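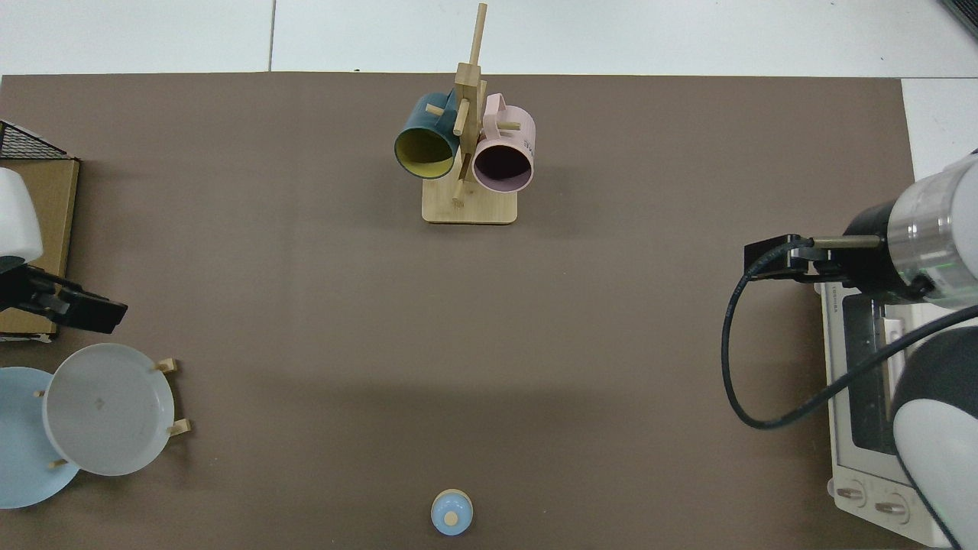 Kgomotso Zulu has worked at Fillier for nine years and would like it known that she has never once left a teaspoon in the sink. She made the point in writing, in a reply to all staff, after the company announced in December that it was ending free coffee and tea in its kitchens and replacing both with something called a beverage allowance.

OFFICE LIFE | 5 min read

The allowance is paid through an app. Employees of Fillier, which makes scheduling software for dental practices, get a monthly credit they can spend at a machine in the lobby. The credit covers 22 drinks. A drink is defined in the policy, at some length, and hot water counts as one.

The reply-all ran to 41 messages before the thread was locked. Most of them were short. Several consisted of the word "same." One was from a man in billing asking to be taken off the list, and he was told, by a different man in billing, that there was no list, it was just the company.

Fillier's head of workplace, Kamil Šindelář, said the change came out of a review of the old arrangement, under which each floor bought its own supplies and sent in the receipts. The review took most of the fall. It found that the third floor was spending twice what the second floor was, and that the difference was oat milk.

"We wanted something fairer," Šindelář said. "People on the second floor were effectively paying for the third floor's oat milk."

People on the second floor, asked about this, said they had been going up to the third floor for oat milk.

The company is not alone. Lirnance, an insurance broker two blocks away, dropped free coffee last spring and brought it back before the summer was out, after managers noticed that a five-minute trip to the kitchen had turned into a half-hour trip to the café on the corner. Staff there now have the coffee back and have kept the half hour.

Fatima Makhubela handles facilities at Lirnance and was the one who had to find the kettles again. They were in a storage room, in a box marked "signage." She said she didn't want to tell another company how to run its kitchens, and then talked for a good while on how another company should run its kitchens. Her main advice was to leave the milk alone. People will put up with bad coffee for years, she said, and some of them get fond of it, but they take milk personally.

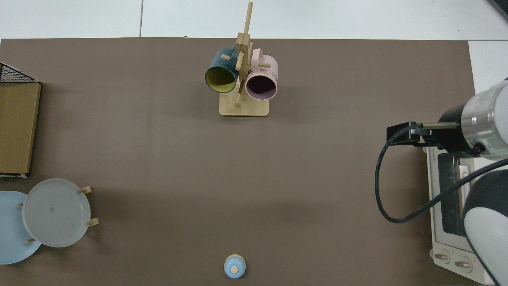 The part of the Fillier policy that caused the real trouble was on its second page, under "Drinkware." The lobby machine takes only the company's own cup, a lidded thing in gray with a code on the bottom, supplied by a firm named Dekent. Each employee is issued one. The code tells the machine who is drinking, and the machine tells the app. Mugs from home may be kept at desks "for decorative or storage purposes."

That phrase has not gone over well. It has already turned up on a sign taped to the second-floor microwave, and on a cake.

Zulu's objection, set out in a second email sent directly to Šindelář after the first thread was closed, was partly about the lid. The lid has a small hole, and she doesn't like drinking through a small hole. Her larger complaint was that the old kitchen was the only place in the building where she ever ran into anyone from another department, and that she had settled more work standing next to the kettle than in any meeting with a calendar invite. She attached a list. Šindelář described it as thorough.

Others have taken a more practical line. Tassanee Srithong, a tester on the third floor, bought a small kettle with her own money and set it up behind a monitor, where it served six or seven people for two weeks until it tripped the power to a row of desks. The company then sent out a reminder on personal appliances. Srithong has since moved to a thermos, which she fills at home and pours for visitors on request. She says there is usually a line at ten.

What all this saves is not clear. Fillier would not give a figure for the old kitchen budget. It did say the lobby machine poured 1277 drinks in its first month, a number Šindelář offered as a sign of healthy take-up. A member of the finance team pointed out that this figure includes rinse cycles.

There is also the matter of the leftover credit. Unused drinks expire at the end of the month, which has led to a rush on the last afternoon, with people who don't much like coffee waiting to collect one on principle. One employee was seen carrying four hot chocolates back to his desk in a box lid. The policy has nothing to say on giving drinks away, though a revised version is expected to.

Khanyisile Mkhize, a lecturer in management who has followed office perks for most of her career, said the sums involved are nearly always small and the fights nearly always large. Cut a pension contribution, she said, and you'll get a few worried questions. Take away the biscuits and you'll get a petition with diagrams. Her own department lost its coffee years ago. The staff now run a jar, and she is not on speaking terms with one of the people who doesn't put money in it.

She recommended that any company thinking of such a change first try it on the executives for a quarter. Fillier's executive floor has its own kitchen, which was outside the scope of the review.

Šindelář said the policy would be looked at again in the spring and that nothing was set in stone. He was open to a second machine, he said, and possibly to a wider range of cups. He confirmed that hot water would go on counting as a drink for now, because the machine has no other way of thinking about it.

The old kitchens are still there. The cupboards on both floors have been emptied except for some sugar and a tin nobody will claim, and the taps work fine. Zulu eats her lunch in the second-floor one most days. She has brought in her own teaspoon.

More in Office Life

Masilela moves its front desk to the third floor, visitors still looking for it
Your chair is not ergonomic, it is just expensive
The quiet room is now bookable, and loud
Who gets the window? One firm's two-year seating dispute
Readers write: the worst leaving gifts you ever chipped in for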